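Trellercombe Shop Forum > Cells and Fixtures > Bin keeps creeping on the pick cell

plirico_bench wrote:
Our steel pick bin moves toward the arm over a shift. We re-taught the bin corners in February and again last week. By the end of the day the left wall is off by 2 mm and the wall check trips. The bin weighs next to nothing and the arm brushes the floor of it on low picks. How are you all holding yours down?

hvincze wrote:
Bolt it. Four holes through the bottom, done.

plirico_bench wrote:
Can't. We swap bins for cleaning and the bolt heads would show up as objects.

Sárközi_dan wrote:
Rubber mat under it. Ours hasn't moved in 635 hours of running.

hvincze wrote:
A mat compresses. Your floor height changes and then you chase Z instead of X. I had that at Simer and went back to bolts. — Hajnalka Vincze

tapeandtorque wrote:
Before anything else check the cable bundle. If it's too short, it drags on the bin rim when the wrist goes past 90 degrees. I lost 14 picks in one run to that and blamed the bin.

plirico_bench wrote:
Checked it. Plenty of slack, no rub marks on the jacket.

Imke V. wrote:
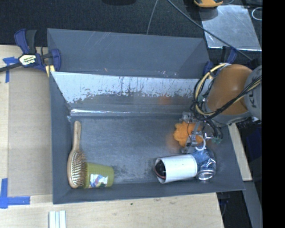
Clamps have been enough for us. We use clamps on the rim, one on each side, and snug them by hand with the bin already pushed to its marks. The blue tape corners on the sheet at the left stay down between swaps so I can see if anything has walked. Recheck the wall points after every swap, and keep the handles in your collision model — they stand well above the rim.
Imke Vogler

hvincze wrote:
Rim clamps bend thin walls. I still say bolts, with flush heads.

Imke V. wrote:
Only if you crank them. Put a scrap of wood under the jaw if you're worried.

plirico_bench wrote:
Trying clamps first. Will measure the left wall at start and end of shift and post both.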